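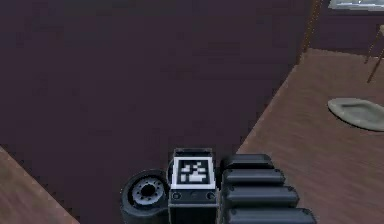
So the library on Perron Street is losing its evenings. I went to the Busasdale council meeting to hear it for myself, and I'm still a little worked up (sorry, this one's going to ramble!).

The plan is to close at five every weekday, starting in February. Right now it stays open until 9, and if you've ever been in after dinner you know every computer is taken. There are kids doing homework, people filling out job applications, and me, pretending to write.

Fourteen people signed up to speak and we got 2 minutes each. Jaqueline Xolalpa went first and asked where the Jisham kids are supposed to go once the after-school bus drops them off. She got a "we'll look into it." I talked way too fast and forgot my best point, which was that the Jullotus branch already lost its evenings and still hasn't gotten them back.
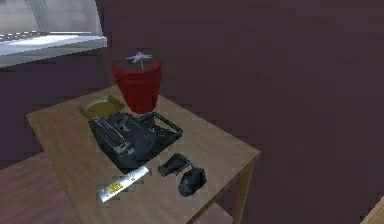
Red container toward the back of a wooden table.

The vote got pushed to the next meeting, so there's still time to email your council member. Mine wrote back the same day, which I did not expect! She says she's undecided. I've asked her to come by at seven some night and try to find a free chair.

I'm bringing 40 printed copies of the petition to the front desk tomorrow, so please sign one if you're in.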